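Setier Sorting Cell: Set-Up and Care Guide
Section 4. Preparing the Work Table and Checking the Gripper

4.1 Scope

This section covers the preparation of the work table, the placement of the two bins, and the routine check of the gripper fingers. It applies to all Setier sorting cells supplied by Verstraete with a fixed table camera. Installation of the arm base and the control cabinet is covered in Section 2. Camera calibration is covered in Section 5 and must not be started until the steps below are complete.

Only persons who have completed the Cusstead operator course may carry out this work.

CAUTION: Set the arm to HOLD and confirm that the amber light on the control cabinet is steady before reaching over the table. A flashing amber light means that the arm may still move.

4.2 Cleaning the Table

1. Remove all objects from the table, including the bins.
2. Wipe the surface with a lint-free cloth and the supplied cleaner. Do not use glass polish. A shiny surface produces reflections that the camera may report as objects.
3. Allow the table to dry for 15 minutes.
4. Inspect the tape markers. Replace any marker that is lifting, torn, or soiled. Use only the red and blue tape from the spares kit.

NOTE: When replacing a marker, lay the new strip beside the old one before peeling the old one away. If the position has already been lost, use the paper template stored in the cabinet door.

4.3 Placing the Bins

1. Place the gray bin and the yellow-green bin side by side near the back of the table, with the gray bin on the left as seen from the camera.
2. Leave a narrow gap between the bases. The bins must not touch. Contact between them can cause one bin to shift when the other is bumped.
3. Check that each rim is fully seated and that neither bin rocks when pressed lightly.
4. Confirm that no tape marker is trapped under a bin.

The bins may be used with items already in them. Empty a bin when its contents come within 60 mm of the rim, or when any item stands above the rim and could be struck by the gripper.

4.4 Placing the Test Item

1. Take a slim beverage can from the test set. Dented cans are not suitable.
2. Lay the can on its side in the middle of the table, in front of the bins.
3. Keep the surface around the can clear on all sides.
4. Step back behind the floor line and view the table on the operator screen. Both bins and the can must be in full view.
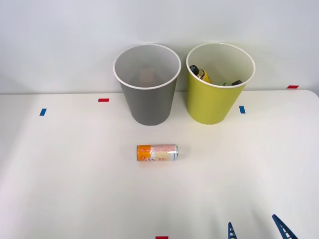
Figure 4-1. Table with bins and test can in place; gripper fingers at lower right.

The fingertips may appear at the edge of the camera view while the arm is in HOLD. They must not cover the can or either bin. If they do, return the arm to its rest position from the control panel. Do not push the arm by hand.

4.5 Checking the Gripper Fingers

Perform this check at the start of each shift and after any collision.

1. With the arm in HOLD, open the gripper fully from the control panel.
2. Examine both fingers along their whole length, paying attention to the narrow bars between the cutouts. Small cracks usually begin at the corners.
3. Press each fingertip gently from the side and release it. The finger should return to its former shape without a click.
4. Close the gripper on the gauge block. The panel should show a grip value of 29. A difference of one in either direction is acceptable.
5. If the value is outside this range, run GRIP ZERO from the service menu and repeat step 4.

CAUTION: Never fit one new finger alongside a worn one. Fingers are supplied and replaced in pairs. Uneven stiffness will cause round items to roll out of the grip.

4.6 Test Cycle

1. Leave the table area and close the guard gate.
2. Select TEST PICK and choose the destination bin.
3. Press START. The arm will attempt to lift the can and release it into the selected bin.
4. Repeat until 11 picks have been completed, returning the can to the table each time. Set the arm to HOLD before opening the gate.
5. Enter the result in the cell log.

If the can is dropped on two or more picks, repeat the check in 4.5. If the can is lifted correctly but strikes a rim, repeat 4.3 and then proceed to camera calibration in Section 5. Fault code 11 during the test cycle indicates that the camera has not found both bins. Check for glare on the table and for objects left in front of the bins.

Replacement fingers, marker tape, and gauge blocks may be ordered from the Drukville parts desk. Have the cell serial number ready when placing an order. The number is printed on the plate inside the cabinet door.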